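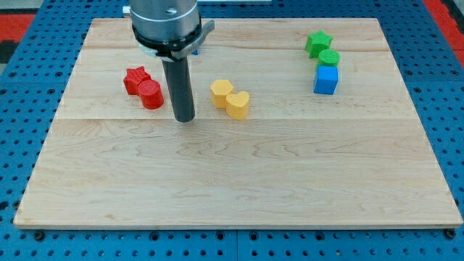 The arm at Kallorton, with the rod down beside the red blocks.

Oi-ling Fung had driven 50 miles to watch a machine play with toys. She had a lukewarm coffee and a badge that said GUEST OF LUVINE, and she stood with the other guests at the blue table and waited to be impressed.

"So you just talk to it," said Valentin Trummer. He had said this at the door, too. "Plain English. Whatever you'd say to a coworker."

"I don't say much to my coworkers about hearts and stars."

He laughed the way salesmen do and bent toward the microphone. "Push the red star over to the yellow heart."

The arm thought about it. Oi-ling looked at the red star, which was stuck behind the red cylinder, and at the yellow heart, which had a hexagon jammed up against it. A four-year-old would have been done by now and asking for juice.

"What does it cost?" asked a man from Abdelaziz.

"Let's see the demo first," said Valentin.

"Can I give it one?" said Oi-ling.

He looked across at Pin-yu Shih, the engineer, who had been standing by the laptop all morning without a word. Pin-yu shrugged.

Oi-ling leaned in. She ran a packing floor with 11 people on it, and she used the voice she used there. "Get the blue one out of the way of the green one."

"It likes the shape in the command," Valentin said quickly. "Blue cube. Green cylinder."

"You said whatever I'd say to a coworker."

"Within reason."

"Then it's your kind of plain English."

The man from Abdelaziz wrote something down. Pin-yu was smiling at the keyboard, or at least not frowning at it.

"How many tries did it take to get this far?" Oi-ling asked her.

"On this board? 968."

"And how many worked?"

"Lunch is next door," said Valentin.

Oi-ling stayed where she was. Pin-yu waited until he had herded the others through the door, and then she turned the laptop around.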